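Reviews > Service Robots > Opinion

Filed under: Bench automation, Leasing, Clinical supply

The case for paying by the tray

Nereo is a two-armed bench robot leased by Athanasiadis to small clinics and training centres for instrument handling. The offer has changed this autumn. Until now the customer paid a flat monthly fee whether the arms moved or stood idle. Under the new contract the customer pays for each completed tray, with a minimum term of 13 months. I have read the contract twice and I think it is the right model, sold with the wrong promises.

The argument for it is simple. A flat fee places all the risk of poor performance on the buyer. If the robot drops a clamp, stalls on a knotted cord or has to be reset by hand, the fee is the same. A charge per tray moves part of that risk back to the supplier, who is the only party able to reduce it. Suppliers who are paid for results tend to send an engineer sooner.

The difficulty is the definition of a completed tray. Clause 33 states that a tray is complete when 'all listed items have been placed'. It does not say placed where, in what order, or facing which way. A row of scissors with the handles pointing the wrong way would count. So would a tray that a member of staff then has to rearrange, which takes longer than laying it out from scratch. Raelene Faulkner, who manages supply at the Kerkness training centre, asked for the clause to be tightened and was told that orientation is 'a configuration matter'. It is a contract matter. The wording should be changed before anyone signs.

The second weakness is the item list. Athanasiadis prices rigid instruments and soft goods at the same rate. These are different jobs. A pair of forceps keeps its shape, so the arm can be told where the handle is and will usually find it there. A pouch, a bag or a length of string has a new shape every time it is put down. It folds, it sticks to itself and it hides its own edge. Any honest price list would have 2 bands, and the soft band would cost more. With one rate, the supplier has every reason to steer customers towards steel and to describe fabric and film as 'supported' without saying how well.

I would also like to see the working surface specified. The brochure assumes a clear bench. Most benches in a clinic or classroom are shared, and things get left at the back of them. If the service only holds its rate on a bare table, the customer should be told so and given the slower figure as well.

Rafail Tzanetos, who teaches at Grellcombe, takes the opposite view to mine. He thinks a price per tray encourages the supplier to run the arms faster than is sensible, and that a flat fee at least leaves the pace to the customer. I accept the point about pace. It can be dealt with by a speed limit written into the schedule – Athanasiadis already offers one for teaching sites, though it has to be asked for.

Soft goods and steel, the two kinds of work that share one rate:

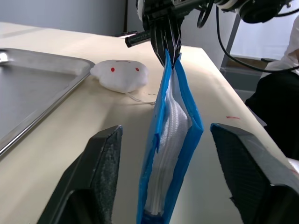
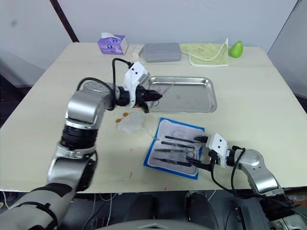

There remains the matter of disputes. At present the count of completed trays is kept by the supplier's own software, and the customer receives a monthly total with no breakdown. A customer who disagrees has 13 days to object and nothing to object with. The log should be open to both sides, with each failed attempt recorded beside each success. Without it the customer is paying against a meter that only one party can read.

I would sign for Nereo on these terms if clause 33 were rewritten, the rates were split and the log were shared. None of the three needs any new engineering. Athanasiadis says that the contract will be reviewed in December, and sites that can wait until then should do so. Those that cannot should ask for the speed schedule and put their own definition of a completed tray in writing.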